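Crumbs, Continued

Wed 1 May

Ebenezer came by on Sunday to return my ladder and ran his hand across my work table the way a man checks a horse. He looked at his palm. Then he asked if I had been making toast directly on the surface.

I had not. What I had been doing was sanding, sharpening pencils, eating crackers over a keyboard, and cutting up foam for the chair cushions I have been promising to redo ever since October. All of that falls somewhere, and for months my system was to sweep it off with my forearm and let the floor worry about it. The floor has been worrying about it for a long time. I found a cracker under the radiator that had gone translucent.

So I've been trying to become a person who brushes off the table at the end of the day. This has meant reading about hand brooms, a subject I recommend to anyone whose evenings feel too full of meaning. There is a forum thread on bristle stiffness with 1,271 replies. I read a good chunk of it. A man on page four has strong feelings about horsehair and I hope he is doing all right.

My own position, arrived at after much study, is that the broom you already own is the broom.

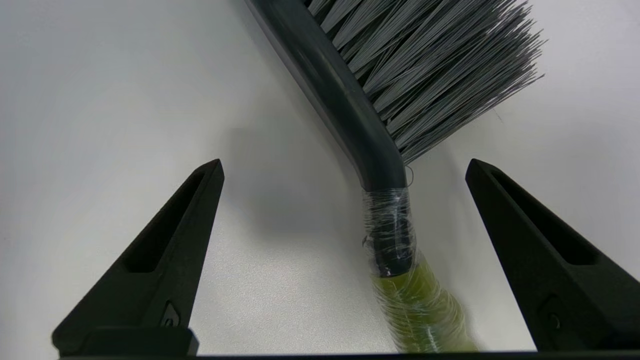

I've bought the alternatives, mind you. A little rechargeable vacuum from Plalano, which moves crumbs from one side of the table to the other with a noise like a dentist falling down stairs. A damp cloth, which turns sawdust into paste. A silicone squeegee thing that Nelu swore by and then, when pressed, admitted he had never taken out of the package. He'd been swearing by the package.

Synthetic bristles, meanwhile, get into the seam where the table meets the wall. They don't care what they pick up. They hold on to foam bits with a loyalty I find touching until I have to pull every one of them off with my fingers, and that takes longer than the sweeping did. If you're cutting foam, wipe the bristles with a barely damp hand first. It helps a little. Don't ask me why, I got it from the horsehair man.

The other thing I'm strict about now is tape. I used to think of a taped-up handle as a sign that a household had given up. My grandmother taped everything: the remote, the good scissors, the phone book for some reason. I can now report that a wad of clear tape around the neck of a brush is a perfectly respectable way to go through life, and if it's wrinkled, fine, so is everyone else in this building. A new brush at Kubíček is not expensive. I stood in the aisle and held one. It had a hole in the handle for hanging and a sticker that said ERGONOMIC. I put it back and bought light bulbs.

Sweep toward yourself, by the way. I swept away from myself for years, which is how the gap behind the table came to contain its own climate. Eduard helped me pull the table out in order to deal with it and we found two drill bits, a Stormont bus ticket, a quantity of foam, and the earring I had accused my sister of losing. She has been told. She was gracious about it for one entire phone call.

The cushions are still not done. The table looks good, though.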